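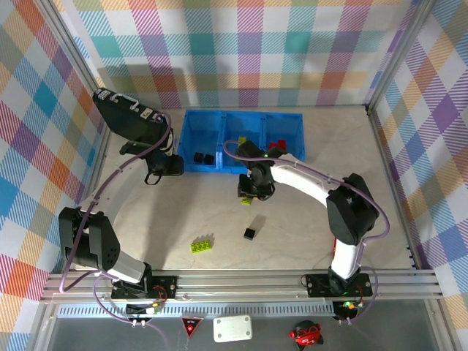 Unit 6. Sorting by a Single Attribute

Course notes, Materials Handling and Classification
Instructor: Vandana Bhatia. Lab sessions: Joaquín Arancibia, room 213.

6.1 Terms

A sort assigns every item in a set to one class. An attribute is the property used to decide the class: color, length, mass, material. A single-attribute sort ignores all other properties, including ones that are easier to see.

A partition is complete when every item has a class, and exclusive when no item has two. Most errors in the January reports came from partitions that were exclusive but incomplete. The usual cause was a leftover pile with no label.

6.2 Containers

One compartment per class. With a three-compartment bin and toy blocks in black, lime green and red, the assignment is direct: one color to each compartment, order left to right fixed before the first block is moved. Write the order down. Changing it partway through invalidates the run.

Dividers should be taller than a single block. Low dividers let blocks ride over into the next compartment, and the final count will not show it if two errors cancel.

6.3 Recording

For each run, enter:
Number of items in
Number of items in each compartment
Misplaced items, by true class and assigned class
Start and stop time

Misplaced items go in the Mathur table (handout 2), rows for true class, columns for assigned class. Correct placements fall on the diagonal. Row totals must match the input count — if they do not, recount before computing anything.

6.4 Error rate

Error rate = misplaced items / total items. For 1000 placements with 6 misplaced, the rate is 0.006, or 0.6 percent. Report the total alongside the rate.

Reading for next session: Poirier, course packet, section on two-attribute sorts.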